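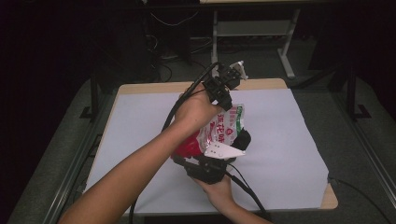

Callham will vote on its favorite snack bag again this November, and the rules have gotten longer. The contest, which judges the outside of the bag and pays no attention to what is in it, returns Monday to the back half of the old Gajdoš hardware store, now the home of the Gidaneo grocery. Last year's final was decided late, after an argument over a red-and-white bag with a green strip down one edge and the characters 花味 in bold red across the middle. The first of those means flower and the second means flavor, and there was more to the name than that. One side of the room felt a bag should be judged whole. The other side felt it had already seen enough and wanted to go home.

The red bag lost. It came in second to a tin-colored packet of rice crackers with a crane on it, a result that some people in Callham still bring up at the gas station.

Remedios Policarpio, who owns Gidaneo, started the vote because the snack shelf was the part of the store where customers stood the longest and bought the least. They would pick up a bag, turn it over, admire the back, and put it down in the wrong place. She figured if they were going to treat it like a museum she might as well hand out ballots.

"I had a man spend his whole lunch hour there," Policarpio said. "He bought gum."

There are 32 bags in this year's field. They will be laid out on small tables with white paper over them, one bag to a spot, with the price tags taken off. The paper was a late addition last year and a popular one. Bare wood makes a red bag look orange under the store's lights, according to the people who care, and the people who care turned out in force. It also gives voters something to write on, which is against the rules but has so far produced the only useful comments.

Last year 2,888 ballots were printed and 1,677 came back. Policarpio considers this a triumph. The town council's last election did worse, a comparison she has made to two members of the town council while ringing up their groceries.

Most of the trouble comes from handling. The first rule sheet said only that bags should be "treated nicely." By the second afternoon several entries had been squeezed so often that they no longer stood up, and supporters of a lemon wafer complained that their candidate had been made to look tired. Foil is part of the problem. A shiny bag looks terrific until someone gets hold of it, and after that it throws light off in all directions and the lettering goes into the creases. The red-and-white entry was praised for its shine and marked down for its wrinkles, often on the same ballot.

The new sheet runs to two pages. Voters may hold a bag. They may turn it over. They may not shake it, sniff it, hold it up against another bag for the purpose of making the other bag feel bad (this is the wording), or guess out loud at what it tastes like. A bag that bursts is withdrawn and replaced with a fresh one, and its votes stand.

Dušan Doležal, who paints signs for a living and has been asked to judge the lettering prize, wrote most of the second page. He is firm on the matter of gold.

"Everybody votes for gold," Doležal said. "You put gold on a bag of gravel and this town would put it on the podium. I don't object to gold. I want people to look at what it's doing."

He will be giving a short talk about this at 6 p.m. on opening night, between the freezer case and the greeting cards. Policarpio has asked him to keep it to 8 minutes. He has asked whether that includes questions.

His handout, which was available at the register this week in advance of the talk it is supposed to accompany, is mostly about red. Red packages, Doležal argues, are rarely one red. They start out nearly pink on the broad part of the front and go dark toward the sides and the folds, and a good designer knows this is going to happen and puts something small there for the eye to land on. A poor designer leaves it to the factory. He has underlined "factory." 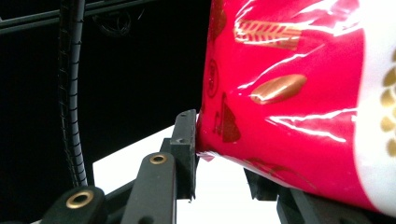 Gold on red, with a herringbone or wheat-ear pattern at the top and more gold on the white panel.

The gold question got its own paragraph. Doležal likes a plain shape next to a busy one: a smooth oval, say, sitting under a rectangle full of slanting lines. He likes a few gold shapes running down a white panel with some room left between them. What he can't forgive is gold used as an outline around every letter, which he calls "frosting," and which he says accounts for most of the contest's past winners. There has been one past winner.

Whether those shapes are leaves or grains is the kind of thing that can hold up a line at Gidaneo for some time. Almond, seed and "fancy bean" were all heard at the register on the same morning about the same sort of oval. The handout takes no position. Doležal says a decoration doesn't owe anyone an ingredient list.

Changes to the ballot itself are modest. Voters will rank three bags where they used to choose one. The lettering prize is separate, and voters who can't read the lettering are encouraged to take part, on the theory that they are the ones looking at it. Policarpio reads some of it and has been asked not to translate until the polls close. She agreed, then told a reporter what one of the shrimp chips says on the back. It says to keep it out of the sun.

The crane packet will defend its title. It was nearly left out, after the importer, Arkent, sent along a newer version with a smaller crane, and there was a tense few days when nobody at the store could say whether that made it the same bag. A box of the old ones was found under the stairs. They're all a little past their date, and since the contents aren't being judged, they have been let in.

Also in the field are two seaweed packets that look identical to everyone except their supporters, a peanut candy in a wrapper last redesigned before most of the voters were born, and a bag of corn puffs whose cartoon animal is either a bear or a very confident hamster. Gidaneo's own store-brand trail mix has been entered in the spirit of fairness. It comes in a clear bag with a white sticker. It received four votes last year, and Policarpio says she knows who three of them were.

Campaigning is allowed up to the front door. Last year that meant a hand-lettered poster for the lemon wafer and a child in a crane hat. The poster was taken down for being bigger than the store's own sign, and the child was given a cracker, which the lemon wafer people regarded as a conflict of interest.

Supporters of red packaging say they are better organized this time. They have not settled on a single candidate, which may hurt them under the old rules and help them under the new ones, depending on which supporter is doing the arithmetic. One group favors a bag with a small round emblem beside the name, saying it looks official. Another would prefer fewer emblems altogether. They met at the diner to work it out and came back with a third group.

The winning bag gets the front window for the winter and a ribbon, which is taped on, pins having been ruled out after what happened to the wafer. The lettering winner gets a sign painted by Doležal reproducing its best feature at a size of his choosing. The last one was meant to hang above the dairy case and ended up on the outside wall, where it can be seen from the bus.

After the count the entries go on a long table by the door and anyone who voted may open one. This was the quietest part of last year's event. The crane crackers were found to be fine. The corn puffs went first, the trail mix went last, and several people who had argued hard for the flower bag over four days took one piece each and said it was interesting.

Voting runs during store hours from Monday until closing on the final day, which is posted on the door. Ballots are at the register, one to a person. Pencils are provided and last year were mostly not returned. Parking is behind the building on the Gajdoš side, where the sign still says lumber pickup only.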